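The Tube, the Tub and the Steel Table

Snack packaging is dull until you try to stack it, ship it or keep it out of landfill. Then it becomes a trade of its own

By Delyth Hopkin

Most kitchens have one in a cupboard: a tall round canister with a plastic lid, half full of crisps or completely full of old batteries. It has hardly changed shape in decades. It stands up on its own, it closes again after opening, and it keeps thin, brittle food from being crushed on the way home.

It also takes up a lot of room for what it holds, and it has a poor name among people who sort rubbish for a living. I spent part of May talking to those who buy, shelve and dispose of these containers, to find out why the tube has lasted.

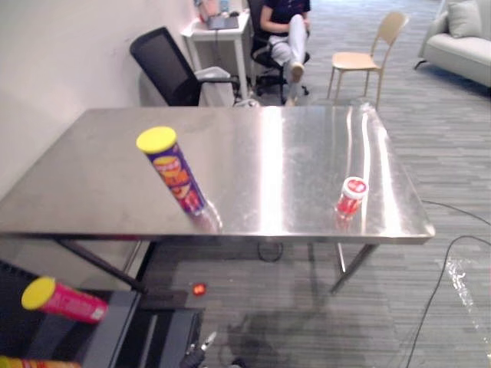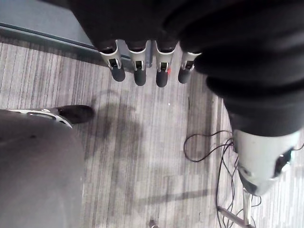
Why are the lids still plastic when so much else has gone over to card?

A card lid gets soft at the rim after it has been opened a few times, and once it is soft it stops gripping. Plastic keeps its shape for as long as the crisps last, and usually a good deal longer.

Aled Gittins buys dry snacks for Gilby, a small chain of shops that sells mainly to offices and colleges. He has spent 15 years choosing what goes on the shelf near the till, and he thinks the container matters nearly as much as the food.

"A bag is cheaper and weighs nothing," he says. "But a bag on a desk is finished in one go. People put the lid back on a tube. They think they're being sensible."

Gilby orders its tubes in cases of six. Gittins likes them standing up, one flavour to a row, colours facing out. Laying them down saves height, he says, but they roll, and a customer who takes one from the bottom brings the rest with it. For a while one of the shops had them lying in a wire basket. It didn't last.

Colour does most of the selling. Few shoppers read the name of the flavour from any distance. They look for the pink one or the purple one, and if a maker changes the shade, the shop hears about it. Gittins keeps a shelf plan for each branch and updates it whenever a supplier alters the printing – a tedious job, he admits, and one he won't hand over.

The short, squat tub is another matter. It suits dips, nuts, sweets and noodles, it is hard to knock over, and it stacks well if the lid has a ridge. Its trouble is the label. There is very little height to print on, so the small print goes smaller still, and older customers complain.

Nevzat Oral runs the stockroom at Lornar, a wholesaler that supplies vending firms and works canteens. His interest is in what happens when boxes are opened and the contents have to be checked.

Oral does his checking on a bare metal bench. Wood marks, he says, and a cloth hides crumbs. On steel you can see straight away if a seal has gone, and a wipe with a damp cloth puts it right. The drawback is fingerprints. He has stopped worrying about those.

He stands each tube up and presses the lid with his thumb. A lid that clicks has not been seated properly. He turns it over and looks at the base, where the metal is rolled around the card. Dents in the body he lets through if they are shallow. Dents at the rim go back.

"The rim is the whole thing," he says. "You can bash the middle about and the crisps are fine. Bend the rim and the lid won't sit, and then you've got stale crisps and a phone call."

In his last big delivery there were 72 tubes on the top layer, and he sent back one case. He keeps the rejects on a separate trolley with the reason written on tape.

What happens afterwards is less tidy. The usual tube is made from several materials: a card body with a foil lining, a metal base, a plastic lid and some kind of peel-off seal. Each could be recycled if it came on its own. Stuck together, they are a nuisance, and what you can do with them depends on where you live.

Berwyn Price teaches a repair and reuse class in a former chapel hall and is given more empty tubes than he can use. He cuts them down for seed pots, pen holders and spaghetti jars, and he keeps his own drill bits in one. His advice is to wipe the inside with a dry cloth first, as water gets into the cut edge of the card and it swells.

He has 100 of them at the back of the hall, sorted by height. The lids are in a sack beside them. Anyone who wants some can have them, he says, if they bring their own bag.

More in Food and Home
The biscuit tin as sewing box
Choosing a bench for a small stockroom
Meredith market reopens its covered hall
Mervin Paquette on storing flour
What the Flestulov jar did for pickles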